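Ethanol blends, old carbs and a 52-mile range: what are you running this season?

By stelmakh_twin
May 12, 2025
5 min read

stelmakh_twin
Starting this off because the question keeps getting buried in other threads. The Wivell sprint series has said that from next year the pre-85 classes can run either the current pump super unleaded or the control fuel from Reltard, which is a higher ethanol blend. I have a parallel twin on the original carbs and I would like to hear from people who have put real miles on a blend, on track or on the road.

My own bike did 158 miles on it over two track days at Cutberg. Up one size on the mains, nothing else changed. It pulled cleanly, ran a little cooler by the gauge, and drank more. I was down to 52 miles before reserve, and that is a bike that used to do a full afternoon on one tank.

pushrod_pat
Two sizes up on mine, and I raised the needle one notch. Cold starting was poor until I did the pilot jets as well. Once warm there was nothing between the two fuels that I could feel.

The thing to look at is the rubber. My fuel lines went soft in six weeks. The float needle tips had swollen enough to stick, and I had fuel running out of the overflow in the paddock.

greylag
Were those old lines?

pushrod_pat
They came with the bike, so no idea. Could be thirty years old.

greylag
Then I don't think you can blame the fuel. Old line goes soft on anything. I fitted new line marked for ethanol two winters ago and it is still firm.

pushrod_pat
The float needles were new last May, from a proper kit. Those swelled too.

thirdgear_only
Some of the pattern kits still have the old type of tip. The seller will usually tell you if you ask before you buy. I had one good set and one bad set from the same shop, in the same packet.

I'm less sure about the power claims. Someone at Cutberg was telling everyone he had gained three horsepower from the Reltard blend. He had also changed the exhaust and the ignition timing over the winter. Put it on a dyno with only the fuel changed and I would be surprised if you saw one.

stelmakh_twin
I never said it made more power. I said it pulled cleanly.

thirdgear_only
Wasn't aimed at you.

oilinframe
I'll be the one to say it, I don't see the point for a class like ours. There are 13 of us on the grid on a good day. We do five laps, twice, and then drive home in vans. If the club wants to cut what it burns, start with the vans.

greylag
The club isn't making anyone use it. The rule says either fuel.

oilinframe
For now. That is how it started with the noise limit too. Optional one year, compulsory two years later.

campbell_corner
The noise limit is why we still have a circuit. Cutberg would have shut to bikes without it. I'd sooner jet for a new fuel than have nowhere to ride.

On cost, the drum price works out dearer than pump super, and you have to go in with others or you are left with fuel you can't use before it goes off. Four of us split one last year and it was gone by August. If you only do two meetings, stay on pump fuel.

oilinframe
That bit I agree with.

wetline
Question about storage. How long are people leaving it in the tank? Mine is bare steel inside and I had orange flakes in the filter after one winter on ordinary E10. I'd expect a stronger blend to be worse.

pushrod_pat
I don't leave it at all. I drain on the same day. It takes in water from the air, the water sits at the bottom, and the bottom is where the tap is.

wetline
And the carbs?

pushrod_pat
Drain screws, then run it until it stops.

stelmakh_twin
A few people have asked me by message for the full changeover, so I'm putting it in one place. My bike, my way, and others will do it differently.

1. Drain the tank and take the tap off. Look at the filter gauze. If there is rust on it, sort the tank before going any further.

2. Replace all the fuel line with the ethanol-rated type. Replace the float needles and bowl gaskets at the same time.

3. Clean the bowls and jets and dry everything off. Plain white cotton is best, without printing or fluff. I cut up old sheets and keep them with the rest of the washing until I need them.
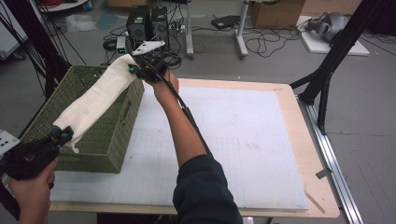 4. Go up one size on the main jets to begin with. Do a plug chop and go from there. Leave the needle where it is until the mains are right.

5. Check the float height again after the first 300 miles. Mine had moved a little on the left side.

6. Write down what you changed. I didn't the first time and had to strip both carbs again to find out what was in them.

greylag
I'd add a new in-line filter at step 2, the clear sort, so you can see what is coming through.

thirdgear_only
Paper filters can be a nuisance on gravity feed. I had fuel starvation on the back straight with one and it felt exactly like a weak mixture. Went up two jet sizes before I found it.

greylag
Fair enough. Mesh, then.

wetline
Is anyone lining their tank? I've been quoted a silly amount and half the liners say they are not suitable for ethanol.

campbell_corner
I wouldn't. I had one come away in sheets on another bike and it took a week of solvent to get it all out. Clean it, keep it full or keep it empty and dry.

oilinframe
Or stay on pump super and go riding.

stelmakh_twin
You can do that as well. I'll be at the next Wivell round with the jets I have in now, and I'll post the plug colour afterwards.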